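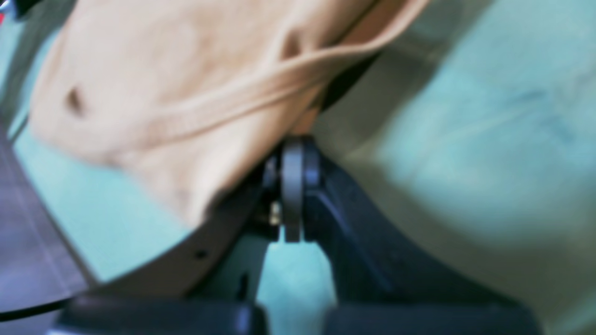 I bought the Rusto fabric shaver in January to deal with a closet full of pilled sweaters, and I have used it most weeks since. Before that I had a battery model from the drugstore and a sweater comb, and I still own both. This review covers how the Rusto works on different fabrics, what it is like to clean, and whether it is worth the extra money over the cheap kind.

The Rusto is a corded shaver with a round head and three steel blades under a metal screen. The screen has holes in two sizes. The small ones take off fine fuzz and the larger ones catch the hard little balls that form under the arms and along the sides of a sweater. A plastic ring around the head screws up or down to set the distance between the screen and the cloth. There are three heights. The lint goes into a cup on the back of the handle.

In the box you get the shaver, one spare set of blades, a short brush and a folded instruction sheet. The sheet is printed in small type and the drawing of the height ring is backwards. Turning it left raises the head, whatever the drawing says.

Build and handling

The body is hard plastic with a rubber strip on the grip. It weighs more than the drugstore one, mostly at the head end, and that helps on a flat surface because you don't have to press. My hand gets tired after a long session on a blanket. The cord is long enough to reach from the wall to the middle of my bed and no farther. If your outlets are behind furniture you will want an extension cord.

It is fairly loud. I would not use it in a room where someone is asleep. The pitch drops when the cup is full or when the blades have picked up a long thread, so you get used to listening for that.

Wool and wool blends

This is where it does its best work. I have a gray lambswool crewneck that had pilled so badly at the elbows that I had stopped wearing it out of the house. On the middle height it took two passes, with a light touch, and the elbows now match the rest of the sleeve. A navy wool and nylon cardigan came out nearly as well. Blends pill harder than plain wool and the pills are anchored by the nylon, so expect to go over the same spot several times.

Lay the garment flat on something firm. I use a large hardback book inside the sleeve. Move in small circles and stay away from seams, buttons and ribbed cuffs. I nicked a cuff in the first week by going over the ribbing on the lowest setting. It was a tiny hole and I fixed it with a needle and a bit of matching yarn, but it was my own fault and the instructions do warn about it.

Cashmere

Highest setting only. My sister-in-law, Tala Chamoun, lent me a scarf to try it on, which was generous, and it came back without damage. She prefers a comb for cashmere and after doing half the scarf each way I agree with her. The comb is slower but it leaves the surface softer. The shaver leaves it a little flat.

Fleece

Mixed results. On a thin fleece pullover it took off the matted bits and the front looked much better. On a thick, long-pile throw it did very little except fill the cup with fluff. You are thinning the fabric each time, so I would leave thick fleece alone.

Upholstery

I tried it on the seat cushions of our couch, which has a woven cover that had gone bobbly on the side where everybody sits. It took most of an evening for two cushions. The result was good, and it has held up so far with a quick pass every few weeks. Check for loose loops before you start. A loop that catches in the screen will pull, and on a couch you can't hide it.
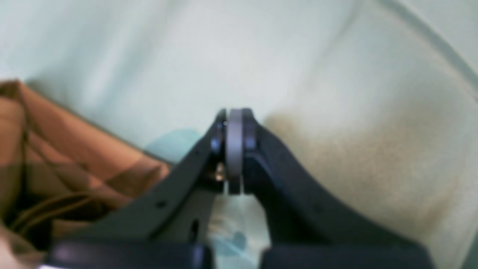
Can you use it on knit T-shirts and leggings?
Thicker cotton T-shirts are fine on the highest setting, but thin jersey and stretchy leggings are likely to get caught in the screen, so use a comb on those or leave them as they are.

Cleaning and blades

The cup pulls off with a quarter turn and empties in one lump. Fine dust collects around the blade post, and the brush that comes with it is too soft to shift it. An old toothbrush does the job. Unplug it first. The screen unscrews by hand, though mine was on very tight the first time and I had to use a rubber jar opener.

I changed to the spare blades after about three months. The old ones still cut, but they had started to tug on the wool blends. Replacements come in a pack of two from the same store that sells the shaver. Blades for the Gevo shaver look almost identical and do not fit. I know this from trying.

How it compares

The drugstore model ran on two AA batteries and slowed down after ten minutes or so. It was all right for one sweater. The Rusto keeps the same speed for as long as you run it, and the head covers about twice the area.

A friend, Rhiannon Meredith, has the Plirkero, which is rechargeable and costs more. I borrowed it for a weekend. It is quieter and lighter, and having no cord is pleasant when you are working on a couch. The cup is small, though, and I emptied it four times on one blanket. It also has only one height. For someone who mainly does office sweaters it would be a good choice – for furniture I would take the corded one.

What I would change

A longer cord, a stiffer brush and a lock on the height ring. The ring can drift while you work if you hold the shaver close to the head, and that is how you end up on a lower setting than you meant to use. I now check it each time I turn the garment over. A storage bag would also be nice. Mine lives in a shoe box with the comb.

Who should buy it

If you have several wool or blended sweaters, or a couch that pills, the Rusto is a sensible buy. For one or two sweaters a year, the drugstore kind is enough. If most of what you own is cashmere, buy a decent comb and skip the shaver.

I rate it four out of five. The missing point is for the cord and the ring.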